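Grey storage bin with a sloping panel inside - any way to get scuffs off?

Posted in Storage & Workshop, 2018-03-27

greybox_ann
I've got a large rectangular bin, painted grey, with a sloping panel in it. The low part of the slope is covered in dark scuffs. The Senley leaflet says their paste lifts any mark in 5 minutes. I don't believe a word of it. Has anyone tried it on paint?

Koen Geerts
I tried it in August. It took the marks off and a good deal of the shine with them. Start with washing-up liquid and a soft cloth. If the marks are rubber they'll shift, if it's bare metal showing through they won't, and no paste will change that. Wet sanding with 400 grit and repainting is the only real cure. Don't go as coarse as 300 whatever the tin says.

horby_dan
Why bother? Mine is scraped as well and holds things just as well as it did new. I was quoted 149 for a respray, which is silly money for a bin.
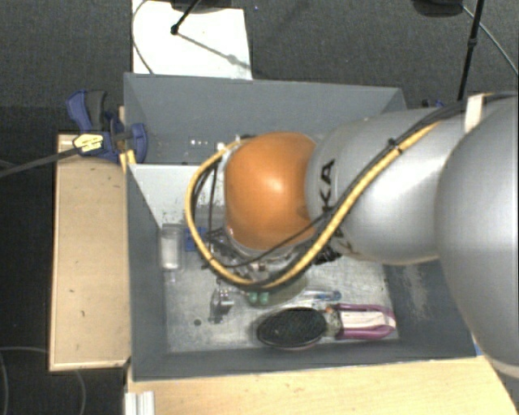 My bin, scuffs on the slope and a pale scraped patch on the right wall

Van der Linden sell touch-up paint, but I doubt the grey will match.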